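Home Checklists Kitchens Stairs Outdoor Contact
September | by Rahel Pfister
Reading time: 4 min

Kitchen safety check for shared houses, with comments

I use this list when I visit the shared houses in Mirnstead and Kunmont. It is for a normal household kitchen, with one cooker and one big table. Please mark each point OK, REPAIR or ASK. My comments come from the last visits, and Jihad Twal has added his where he knows the matter better than me, mostly electricity.

1. Floor and walking ways

1.1 Floor is dry and has no loose tiles or curled mats. — OK in both houses. In Kunmont the mat before the sink was replaced by one with rubber back.
1.2 The way from cooker to sink is free, nobody has to step over a bag or a stool. — REPAIR in Mirnstead. The recycling stood again in the way.
1.3 The door opens fully and stays open when you carry something hot.

2. Table

2.1 All legs stand firm. Push the table at each corner with the flat hand. A small movement is already REPAIR.
2.2 Edge of the top has no splinters and no lifted strip. Go along it with a dry cloth, the cloth will catch where the eye sees nothing.
2.3 Hot pans have a mat or a board waiting for them.

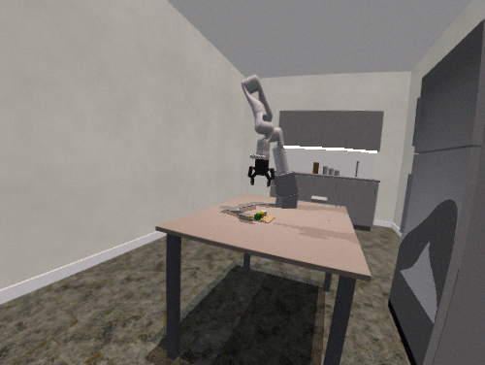
Kitchen table, rectangular top on four legs (section 2).

Comment to 2.1: in Kunmont one screw under the top was missing. The tenants had put folded paper under the leg, and with this the table was quiet but not safe. I have ordered the screw. Please take out the paper when it comes.

3. Cooker and hood

3.1 Knobs turn easily and show clearly the off position. — REPAIR in Mirnstead, the mark on the left back knob is rubbed away. A dot of nail polish is enough for now.
3.2 No towel, paper or curtain hangs within 50 cm of the burners.
3.3 Hood filter was washed in the last 2 months. — ASK in Kunmont. Each tenant believed that another one did it. I have hung a small paper inside the cupboard door where the month can be written.
3.4 Pan handles are turned to the inside during cooking. I can check this only when someone cooks, so I come shortly before 6 in the evening if they allow me.

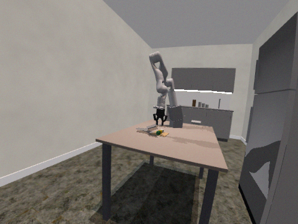
4. Electricity (comments by J. Twal)

4.1 No extension cord is used for the kettle, toaster or microwave. — OK in Mirnstead. In Kunmont the toaster was on a cord with two other things. I took the cord away and explained why.
4.2 Test button of the safety switch works. Press it, the power must go off at once. Tell the people first, somebody may have a computer running.
4.3 Cables are not pinched behind the refrigerator. Pull it out slowly, and look also for water.
4.4 Outlets near the sink have their covers. — REPAIR in Mirnstead, one cover is cracked. The part costs nearly 44 with the fitting, so I asked Awan for a second price.

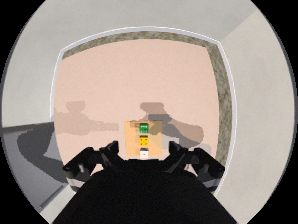 5. Fire and first aid

5.1 Fire blanket hangs where you can reach it without leaning over the cooker.
5.2 Smoke alarm in the hallway gives a sound when tested. — OK in both houses, new battery in Kunmont.
5.3 First aid box has burn gel and plasters, and the dates are still good. — REPAIR in Mirnstead, gel is expired. Salen will bring a new one with the next delivery.

6. Storage

6.1 Heavy pots are kept low, below the hip.
6.2 Cleaning liquids are in their own bottles and away from food. — ASK in Mirnstead. There was a bottle with no label under the sink and I could not learn what is inside. It stays closed until somebody can say.
6.3 Knives are in a block or a drawer insert.

Open points go to me, electrical ones directly to Jihad. Please write the house name on the sheet, the last time I received one without it.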